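Moving Your Brovow Save Files to a New PC

Brovow does not sync saves to the cloud. If you change computers or reinstall the system, you have to copy the profile by hand. The steps below apply to the current build from Trelstead and were tested by Joar Öberg on two desktop machines.

Before you start

Close the game and the Trelstead launcher. The launcher keeps the profile index open while it runs, and a copy made at that point may be missing the last session. You need 600 MB free on a USB drive or network share.

Step 1: Find the profile folder

Open Documents, then Trelstead, then Brovow. The folder named Profile holds the save slots, key bindings and photo mode settings. Screenshots are stored separately in Captures and can be left behind.

Step 2: Copy the folder

Copy all of Profile, including the file index.dat. Single slot files will not load without a matching index. If you use the Hurkska map pack, copy the Addons folder as well - slots saved on a Hurkska map will show as locked if it is missing.

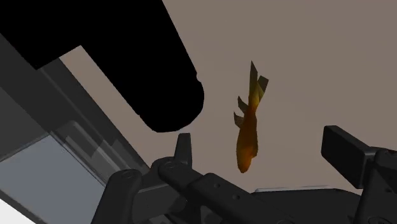
Step 3: Prepare the new machine

Install the game and start it once. Go as far as the main menu, then quit. This creates the folder structure and a blank profile. Rename the blank Profile folder to Profile_old.

Step 4: Paste and check

Paste your copied folder into the same location. Start the game and select Load. The list holds up to 50 slots, sorted by last save time.

If the list is empty

Check that you did not end up with Profile inside another Profile folder. If the path is correct, delete index.dat and restart. The game rebuilds the index from the slot files, and a full list can take 20 seconds to appear.

Controller layouts made with the Vasconcelos editor are not part of the profile. Export them from the editor's File menu and import them on the new PC.

Thanks to Washington Lacerda for the note on rebuilding the index.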